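Start | Blog | Werkstatt | Über mich

Türklinke, Lauf 14

2020-09-20

Gestern ist der Türtest wieder hängen geblieben. Der Greifer sollte die Klinke drücken, rutschte ab und fuhr trotzdem weiter – ohne Kraftgrenze, bis der Simulator nach 1136 Schritten abbrach. Am echten Arm wäre das ein Fall für den Notaus gewesen.

Henrike Ehlers tippte auf die Reibung. Ich habe erst einmal den Abbruch bei Kontaktverlust eingebaut.

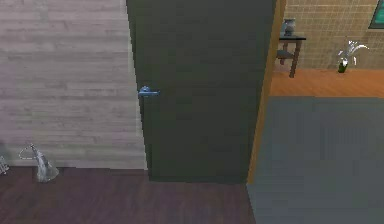
Die Drehachse der Klinke prüfe ich als Nächstes. Vorher geht nichts auf den Arm in Herness.

Kategorie: Robotik, Fehlersuche
16 Kommentare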